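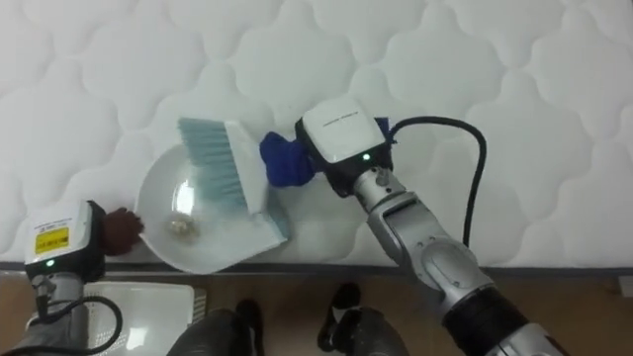 Crumbs on a Quilt: Cleaning a Stitched Mattress Surface With a Dustpan and Hand Brush
Project report, Household Materials and Care, second semester
Darnby group

1. What we wanted to find out

Everybody eats in bed in the dorms. Then everybody wipes the mattress with a hand and the crumbs go down into the stitching and stay there. Our question was simple. Can you clean a quilted mattress properly with only a dustpan and a hand brush, no vacuum, no water? And which way should you brush, along the seams or across them?

We picked this because vacuums in our building are shared and usually missing. A dustpan set is cheap and everyone has one under the sink.

2. Materials

- one quilted mattress, white, no sheet on it
- dustpan and hand brush, white plastic, light blue bristles
- dry bread crumbs, sieved
- oat flakes, crushed by hand
- craft glitter and scraps of shiny wrapping
- kitchen scale, reads to one gram (this turned out to be a problem, see section 5)
- sticky lint roller from Flulletti for the check at the end
- old pillowcase to shake the pan out on

The mattress is a Zanilwood, bought used by the department. We weighed out 477 grams of test dirt in total for the whole project and split it into small jars before starting, so no one had to stop and weigh in the middle of a run.

3. Method

Each run the same. Spread one jar over the marked area, press down lightly with a flat palm (to copy someone sitting on it), wait, brush. 10 strokes per run, then stop, even if it still looks dirty. Then lint roller over the same area, one pass, and look at what came up.

We did 26 runs. Half along the seams, half across. The person brushing did not know which jar they had until the lid came off.

The pan has to lie flat. On a floor this is automatic, on a mattress it isnt. The surface gives under the pan and the front edge either digs in or lifts. So one hand stays on the pan the whole time, pressing at the back rim, and the other does the brush. We wrote this into the method after the first few tries because runs without it were useless, everything went underneath.

Short strokes. Long ones flick.

4. What happened with each kind of dirt

Bread crumbs. Easiest on the raised parts, hard in the grooves. Brushing across the seams pushed crumbs off one puffy part and straight down into the next groove. Brushing along the groove first, then across, was much better but takes longer and uses up strokes.

Oat flakes. Fine. They are flat and light and the bristles catch them. Very few left for the roller.

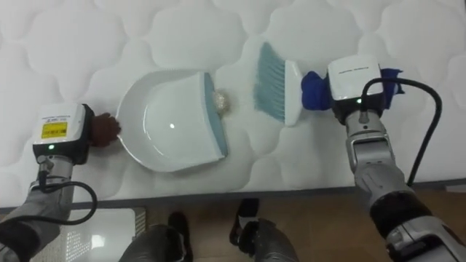
Glitter and wrapping scraps were the surprise. We expected this to be the worst, and loose glitter was, it stuck to everything including us. But the scraps were easy as long as they were squashed together first. A loose flat piece slides under the bristles. A wad rolls. With the pan on one side, brush on the other and the crumpled shiny bit sitting in the gap between them, it only has to travel a short way and get over the pale blue lip on the pan. The lip matters more than we thought. When it is pressed down a little into the quilting there is less of a step for things to climb, and small stuff goes in with it.

Mixed dirt. We only did this at the end and the jars were uneven, so treat with care. Bigger pieces dragged some crumbs along with them. Not enough runs to say more than that.

5. Results

Along the seams first: on our best run the pan collected 80 percent of the jar by weight. Across only: always lower, and the lint roller sheet was visibly grayer in every one of those runs. We wanted to put a full table here but the scale was too coarse for the small jars, a lot of readings came out the same number when the piles clearly were not the same size. So we are relying on the roller sheets more than the weights. The sheets are taped into the project folder in order, with the direction written on the back.

Direction made a bigger difference for crumbs than for anything else. For oats we could not tell the two apart.

6. Things that went wrong

Static. The brush got worse through the afternoon, glitter clung to the bristles and came back off on the next run. We started tapping the brush out on the pillowcase between runs but only from run nine on. Earlier glitter runs are probably contaminated.

Tilting the pan too early. Happened twice, both times the pile slid back out over the front and the run had to be thrown away and repeated.

Pressing the dirt in was not done with equal force by everyone. A book or some fixed weight would of been better.

The pattern on this mattress is rounded, so "along the seam" means following a curve, and two of us followed it differently. On a mattress with straight lines this would be easier to control.

7. If we did it again

Finer scale. One person pressing, same person every time. Tap the brush from the start. We would also like to try the Lục brush with the softer bristles, which we had ordered but it came after we were finished, and to compare against a vacuum on the same mattress so there is something to measure against.

For the dorm handout we suggest: hold the pan down firmly, work the grooves before the tops, keep the strokes short and toward the pan, and squash any wrappers into a ball before you sweep them. Empty the pan over the trash before you do the other half of the bed.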